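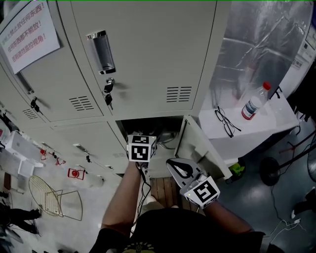
Locker rental at the Kirnach swimming baths changes over to the new yearly terms on May 18, 2018. Until now members have paid by the month at the front desk, which meant a queue at the start of every month and a good many forgotten payments. From now on there is one charge of 50 for the year, and it can be paid at the desk or added to your membership bill. The pale grey metal lockers stay as they are, with the recessed pull handle and the ventilation slots in the door, so please leave the slots clear if you store towels or a kit bag. Two keys come with each locker on a yearly rental. Both have to be handed back when you give it up.

Members who already rent by the month can keep the same locker. Tell Yolotzin Serrano at the desk which one you want and she will move the booking across. Anything you have paid in advance will be taken off the yearly charge. If you would like to change to a lower locker, ask early — they go first, mostly to the morning lane swimmers.

The waiting list from the Flokville branch has been joined to ours. People who put their names down there before March keep their place and do not need to apply again.

A word on lost keys. Replacement keys are cut by Cisneros in Endden and usually take a few days to come back. Please report a missing key the same day, even if you think it is at home in a coat pocket.

Daily lockers by the family changing area are not affected and still take a coin, which you get back. Questions about bills should go to Fulgencio Olvera in the office, extension 738.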